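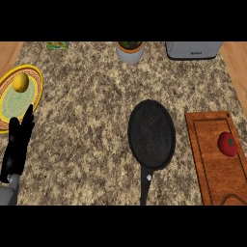 Countertop Replacement Program – Frequently Asked Questions
Hondale Residents' Association
Last revised 1/15/18

Who may apply?
Any owner whose unit still has its original kitchen counters. Tenants should ask their landlord to apply for them.

What does the program cover?
Removal of the old counter, the new stone, cutting of the sink opening, and one visit for sealing. Plumbing work is not covered and must be arranged separately.

How much does the owner pay?
The owner's share is $900 per kitchen. A deposit of $50 is due with the application and is deducted from the final bill.

Which materials are offered?
Granite and quartz, in the finishes kept at the Alvarado showroom. Natural stone varies from slab to slab, and the Association cannot promise an exact match to a sample.

May I choose my own installer?
No. All work in the current round is carried out by Elto under a single contract.

How long will my kitchen be out of use?
Most kitchens are finished in two days. Please clear all counters and lower cabinets the evening before – the crew is not permitted to move personal items.

When does the next round open?
Applications will be accepted from the first of August. The round is limited to 40 kitchens.

Whom should I contact with other questions?
Write to Relu Sârbu, Program Office, Room 147, Konuvora Building. Please include your unit number.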